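Lista: plunmont-pinzas
Asunto: Re: Holgura en los brazos de la pinza de mano y almohadillas que no casan

Hola a todos, y en especial a la gente de Tunura:

Perdonad la tardanza, que leí vuestro mensaje nada más llegar y me dije "esto lo contesto esta tarde con calma", y ya sabéis cómo acaban esas tardes. El caso es que he tenido la misma avería, o una prima hermana, en la pareja de pinzas de mano Plunmont que usamos para grabar demostraciones, y creo que puedo ahorraros algún disgusto. Va largo, coged un café.

Os pongo en situación. Nosotros trabajamos con 2 pinzas a la vez, una por mano, sobre una mesa con mantel verde salvia de cuadrícula blanca. La tarea de estas semanas es la de los aperitivos: bolsitas individuales, paquetes grandes y una caja rosa abierta donde van entrando cosas. Parece una merienda (y algo de eso hay, lo reconozco), pero es una prueba durísima para el mecanismo. Los envoltorios pequeños resbalan y tienen esos bordes finos que hay que pellizcar con las puntas bien enfrentadas. Si un brazo tiene juego, con una pieza grande y rígida ni te enteras, pero con una bolsita blanda lo notas en la mano al primer intento.
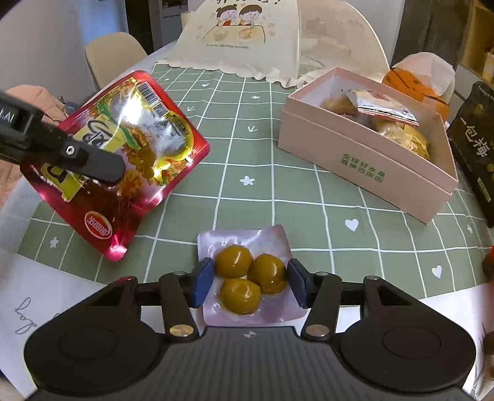
Desde Tunura escribieron:

> Buenas tardes. Tenemos una pinza que cierra torcida. Al apretar en vacío, la almohadilla
> azul izquierda queda más alta que la derecha, y con paquetes finos la punta se escapa por
> debajo. Hemos cambiado las almohadillas por unas nuevas y sigue igual. El pasador
> izquierdo gira un poco si lo empujamos con el dedo. ¿Es normal? ¿Se aprieta, se cambia, se
> engrasa? Además, desde que la desmontamos, la apertura que registra el programa no vuelve
> a cero con la pinza cerrada. En marzo iba perfecta. Gracias por adelantado, que la
> tenemos parada.

Vamos por partes, que aquí hay dos problemas mezclados y conviene separarlos antes de sacar el destornillador.

Lo primero, el pasador. Que gire un poquito no es malo en sí mismo. Lo que no debe hacer es bailar de lado. Coged el brazo con dos dedos, cerca de la almohadilla, e intentad moverlo hacia arriba y hacia abajo con la pinza a medio abrir. Si oís un clic o notáis un escalón, el alojamiento está tomado y no hay apriete que lo arregle (yo lo intenté, cómo no, y lo único que conseguí fue que el brazo fuera duro además de torcido). Si el movimiento es blando, sin escalón, casi siempre es suciedad o una arandela mal asentada.

En nuestro caso era suciedad. Migas, para ser exactos, mezcladas con la grasa hasta formar una pasta marrón muy poco apetecible. Soltamos los dos brazos, limpiamos los pasadores con un paño sin pelusa y un bastoncillo, y volvimos a montar con muy poca grasa Sasaki, la blanca. Y cuando digo muy poca quiero decir la punta de un palillo. La primera vez puse una cantidad generosa, pensando que así duraría más, y a la semana tenía otra vez la pasta y encima las puntas brillantes de grasa, con lo que las bolsitas salían disparadas hacia el otro lado de la mesa.

Un detalle tonto pero que me costó una mañana entera: marcad cada brazo con un puntito de rotulador por la cara interior antes de soltarlo. A simple vista el izquierdo y el derecho parecen iguales, y se dejan montar cambiados sin protestar. Luego cierran, claro, pero cierran mal. No me extrañaría nada que fuera lo vuestro, dado que el lío del cero empezó al desmontar.

Segundo, las almohadillas. Las nuestras son de Oltetti, las azules, y entran a presión. Si las habéis puesto nuevas, comprobad que han llegado hasta el fondo en las dos puntas. Hay que empujar con más ganas de lo que apetece. Yo las meto apoyando el dedo de la pinza sobre una goma en el banco y empujando recto con la palma. Después cierro sobre una tira de papel y tiro de ella: si sale fácil por arriba y se queda agarrada por abajo, falta asiento en uno de los lados. Repetid con el papel más arriba y más abajo hasta que ofrezca la misma resistencia. Es una comprobación de abuela, pero a mí me ha dado mejor resultado que la galga.

Para limpiarlas, agua tibia con jabón y secado al aire. En la hoja de nuestro taller tengo apuntados 60 minutos de secado antes de volver a montarlas y procuro respetarlo, aunque con prisas cuesta. Nada de alcohol, que a las nuestras les deja la superficie como lija gastada.

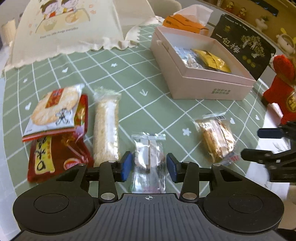 Tercero, el dichoso cero. Una vez montados los brazos hay que volver a enseñarle al programa cuál es la posición cerrada, y hay que hacerlo con las almohadillas puestas. Suena a perogrullada, pero la primera vez lo hice sin ellas porque estaban secándose, y me salía una apertura residual con la pinza cerrada del todo, exactamente el síntoma que contáis. Con las almohadillas colocadas, cerrad sin estrujar, guardad el cero, abrid hasta el tope, guardad el máximo y volved a cerrar. Si la lectura no regresa al mismo sitio, no toquéis más el programa y volved a los pasadores, porque os está diciendo que queda juego.

Luego viene el rodaje. Yo hago 200 cierres en vacío, sentado, con la radio puesta, y repito el cero al acabar. Casi siempre se ha movido un pelín respecto al primero. A partir de ahí se queda quieto. En la última revisión tuve la tentación de saltármelo y en el episodio 176 de la tanda se notaba ya la deriva en la curva de apertura, así que tocó parar, repetir el ajuste y revisar lo grabado con resignación. Desde entonces no me lo salto.

Y si trabajáis con las dos manos, haced la revisión completa en las dos pinzas el mismo día aunque solo se queje una. Cuando una va suave y la otra dura, la mano compensa sin que te des cuenta: aprietas de más con la dura, te acostumbras, y al coger un paquete crujiente con la suave lo aplastas. Nosotros acabamos haciendo una prueba muy sencilla al terminar, que consiste en coger la misma bolsita pequeña primero con una y luego con la otra, por el borde, y dejarla dentro de la caja. Si las dos manos lo hacen con el mismo esfuerzo, se da por buena la pareja.

Me dejaba una cosa, lo de los tornillitos de los brazos. Revisadlos al acabar el rodaje y no antes, con la llave corta y sin hacer palanca. Si alguno se afloja semana tras semana, fijador de rosca del flojo, media gota. Del fuerte ni hablar, que tengo aquí un brazo de recambio inutilizado para siempre por culpa de aquella idea.

Contadme, por favor, qué os sale en la prueba de mover el brazo arriba y abajo, y si al desmontar visteis alguna arandela suelta. Si el alojamiento está tomado, me queda un juego de pasadores sin estrenar y os lo mando encantado, que aquí de momento no hace falta. También puedo pasar a la lista la hoja de revisión que usamos, aunque está escrita a mano y con manchas, y tendría que copiarla a limpio.

Un abrazo grande y mucho ánimo con esa pinza, que tiene arreglo.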